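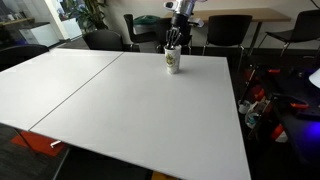 When I started at Bristau, which was twenty-two years ago this March, the sorting of the sample cups was done by whoever came in first. You got your coat off, you put the kettle on, and you stood at the long bench with a tray in front of you and moved cups until the others turned up. I must have had half of the important conversations of my working life at that bench. I learned there that my friend Ana was leaving, and I learned there how to make a decent pie crust, which I still do her way, with the vinegar.

Now we have the arm. I've been promising to write about it since the winter, and a couple of you have asked (hello, Aunt Bev!), so I've finally sat down with a cup of tea to do it properly.

The first thing to say is that it is slower than I am. People are always surprised by that. I can clear a tray of cups while chatting and looking out of the window, and the arm goes down to each one as if it were picking up a baby bird. Sutrisno Nasution, who set it up for us and has more patience than any person I've ever worked with, spent most of a month on paper cups alone. Paper is awful for a machine, it seems. Squeeze too hard and it buckles, too gently and it slips, and every supplier's cup has its own idea of how stiff a rim should be. We had a long meeting about rims. I brought banana bread, so it was not the worst meeting I've been to.

What it has over me is that it doesn't mind. It will do 332 cups in a shift and treat the last one just like the first, and by cup 100 I was always thinking about my shoulder. I've had trouble with that shoulder since before my daughter's wedding, and I noticed in the spring that I'd stopped taking anything for it at lunch. I hadn't connected the two until my husband pointed it out, and then I felt a bit guilty for all the grumbling I'd done.

Because I did grumble! So did Rory Gillies, who at 53 had figured he was done learning new computer programs and said so to anyone standing still. We were both worried about our jobs, to put it plainly. The managers told us early on that no one would be let go over it, and so far they've kept to that, but when Joan retired her spot wasn't filled, and we all know why. I don't think it's fair to write a cheerful post about the arm and leave that part out. A job that used to be there for somebody's nephew straight out of school isn't there now, and I started in exactly that kind of job myself.

The work that's left is different. I check the log in the morning, I look over anything the arm has put aside, and I do a lot more of the actual reading of results, which I always liked best and never had enough hours for. Rory runs the afternoon changeover and has become very particular about it. He has his own way of laying out the cups for the practice runs and gets huffy if you move one, and he talks to the arm under his breath, mostly to scold it.

I do miss the bench, though. With nothing to do with our hands first thing, people go straight to their screens, and there were weeks in the beginning when I'd get to ten o'clock without having said a word to anybody. So a few of us now come in early and sit down together for a while before we switch anything on. It isn't quite the same - talk comes easier when your hands are busy - but I've heard all about Sutrisno's mother's garden, and last week I passed on the pie crust.

Next up they want it to handle lids. Rory says he'll believe it when he sees it, and he's asked me to bring the banana bread again.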